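Operators wanted for the robot tray line — Avier, Binberg site

At our Binberg site, portioning and tray filling was always done by hand. From March, two-arm robot tables take over part of this work, and we look for people who will run them, teach them and correct them.

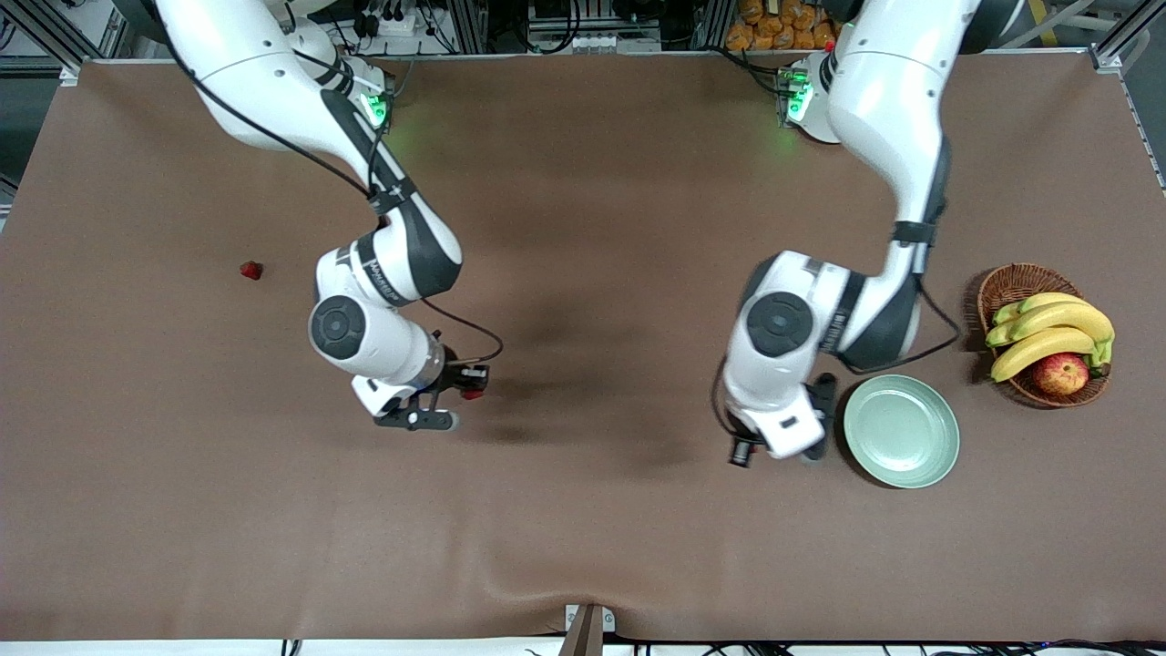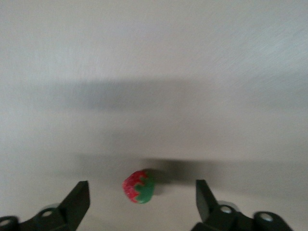 What changes in the job

You will stand less and lift less. One operator looks after two tables, prepares practice items and writes down every failed grip in our Grolo log. The pace is set by the operator — this was agreed with the staff before the start.

What we ask

No technical school is needed. Patience is. Colleagues from the hand line are considered first, and they keep their present pay during the 80 hours of paid training.

How to apply

Send a short letter to the Longo hiring office, Room 269, and write "Tray line" on it. Shifts start at 6:30 a.m. or 2:30 p.m.; please say which you prefer.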